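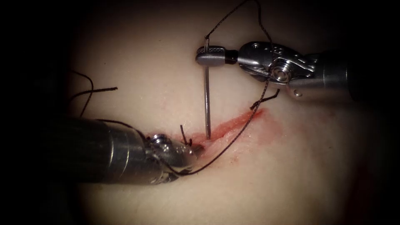
Gallery: thread, needle and planner in Bravomitz 

Bravomitz is the planning and control layer that Wimance runs on its two-arm suturing bench. It takes a thread estimate from Lahlou, a needle pose from the same source, and a target on the incision, and it returns a pair of tool paths with a grip schedule. Everything is logged to Cultum, which is also where the tuning gets done. The pictures on this page belong to the bench work on release branch August, and the notes deal with the software.

The pads are synthetic. The tools are standard wristed drivers. Both arms are commanded in a common frame fixed to the pad, and each arm keeps its own joint-space limits underneath. A path is rejected if either arm would need to pass through a wrist singularity with the thread under tension, even where the geometry is otherwise clear.

Two tips on one segment

The hardest case for the planner is the ordinary one: a needle held upright over the cut by one arm, with the second arm's tip down on the pad a short distance away and thread running between them. Each tip has a keep-out volume. If both volumes are held at full size the problem has no solution near the incision, so Bravomitz shrinks them as a function of speed. Below the creep threshold the volumes come down to the jaw outline plus a fixed margin. Above it they grow again, linearly, up to the full wrist.

Thread is treated separately. It has no keep-out volume at all. It is a chain of 100 nodes with a stiffness term and a contact term, and the planner is charged for any motion that would drag a node across a tool body. The charge is large for the wrist pulleys and small for the shaft.

Loops round the jaw
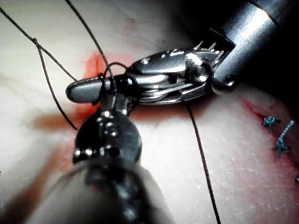
Ottilie Wrenfield
Planning and Control, Wimance

A loop sitting round a jaw just behind the tip can be wanted or unwanted, and the thread model has no way of telling which from shape alone. Up to the previous branch, Bravomitz inferred it from the grip schedule. That worked for simple throws and gave wrong answers whenever the schedule was replanned part of the way through. The wrap state is now an explicit variable. It holds a signed count for each jaw, and only the execution monitor may change it.

The monitor updates the count on crossings reported by Lahlou. A crossing has to persist for three consecutive estimates before it is accepted, and an accepted crossing has to be consistent with the last known ordering of the chain. If it is not, the monitor stops both arms, holds grip, and asks for a fresh estimate from all views.

Strands that leave the view and come back are the main source of ordering errors. Lahlou used to join open ends by distance. It now scores each possible join on distance, tangent and total length, and passes the best two to the planner with their scores. Where the two scores are close, Bravomitz plans for both and executes only the part of the motion they share.

Known limits at this stage:

Wrap counts above two are accepted but have not been tested.
A knot under a tool is carried forward from the last clear view and marked stale.
Replanning during a pull always starts with a hold, which costs time.

Needle pose
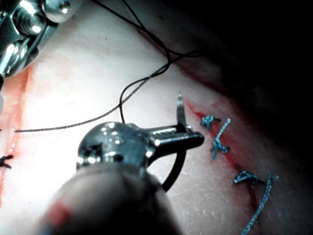
Needle pose is estimated from the wrist camera and an overhead view, and the two are fused in the pad frame. The fit is a circular arc with a known radius, so in principle a short visible section is enough. In practice the jaws divide the arc in two and the sections look very different under bench lighting. With the point straight up above the jaws it shows as a thin pale sliver, and the rest of the needle, below them, is a glossy black hoop. A detector trained on bright metal finds the first part and ignores the second. Lahlou therefore runs separate bright and dark passes and lets the arc fit decide whether the candidates belong together. Anything that fails the radius check is dropped before fusion.

The dark pass also picks up black thread. Most of this is removed by curvature, though a thread lying in a smooth bend of similar radius will get through now and then. The residual is then checked against the thread chain, and any section already claimed by the chain is masked out. The order matters: chain first, needle second. Running them the other way round lets the needle fit steal nodes, and the chain then closes the gap with a straight segment.

Existing stitches are kept in a separate layer. They are static between replans and are given to the planner as small obstacles with a colour label. Trimmed tails are included, long ones as short chains fixed at one end.

Close range

At close range the wrist view loses most of its context. Focus is set for the jaw tip, and anything much nearer to the lens is a blur with soft edges. The tool mask used to be drawn from the kinematic model alone, with hard edges, and Lahlou would report thread along the boundary.
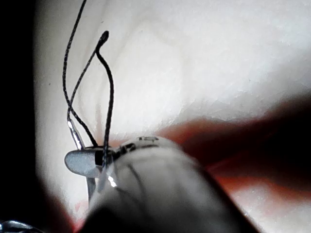

The mask now has a soft margin that widens with the expected defocus, and thread evidence inside that margin is weighted down to zero at the inner edge. False nodes along the mask boundary have largely gone. The price is that a real strand passing behind the tool is lost slightly earlier and regained slightly later, and the chain has to bridge a longer hidden section. The stiffness term was raised to suit. Anyone running an older parameter file should raise it by hand, as the loader does not convert it.

Deep shadow is handled in the same step. Pixels under the floor value are marked unknown, where previously they were marked empty. The planner may route thread through unknown space at a cost but may not route a tip through it.

Settings used on the bench

Cultum replay buffer: 2000 estimates
Planner iteration cap: 300
Wrist view working width: 1008
Thread chain: 100 nodes
Crossing persistence: three estimates
Replan trigger: crossing change, grip change or stale knot within reach of either tip

The replay buffer is written out every Wednesday and the old one is overwritten, so runs needed for comparison should be tagged in Cultum before then. Tagged runs keep the raw views, the chain, both join hypotheses and the wrap counts. Untagged runs keep the joint log only.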